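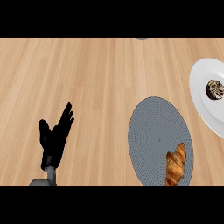
Fig. 1. Tabletop with straight grain, computer rendering.

Course: Wood as a Material, handout 4
Reading the grain before you cut
Notes prepared by Leanne Kettle

Last week we looked at how a tree grows in rings. Today we go from the round log to the flat board.

1. How the log is sawn
When the saw passes along the log, side by side, we get plain-sawn boards. The rings meet the face at a low angle and make the arches that many people call "cathedrals". When the log is first divided into quarters, the rings stand nearly upright in the board and the face shows straight lines. Such boards move less in width when the air changes, but more of the log is lost in the sawing.

2. Early wood and late wood
In softwoods the pale stripe is early wood, grown in spring, and the darker one is late wood. Late wood is harder. If you sand a pine board by hand without a block, the pale parts go down faster and you will feel small waves with your finger.

3. Movement
Wood changes very little in length. Across the grain it can change much more. For a top which is 1000 mm wide, please do not glue it fast to its frame — use slotted holes or wooden buttons. In October, when the heating starts, many split tops come to the repair shop.

4. Exercise
Take the sample from the Cudenow box, 100 mm wide and 40 mm thick. Draw the rings you see on the end, then mark with an arrow which way you would plane. Write the sample number on your drawing. Sample 1439 has a knot, so plane it from both sides.

Bring a sharp pencil and the drawing from handout 3.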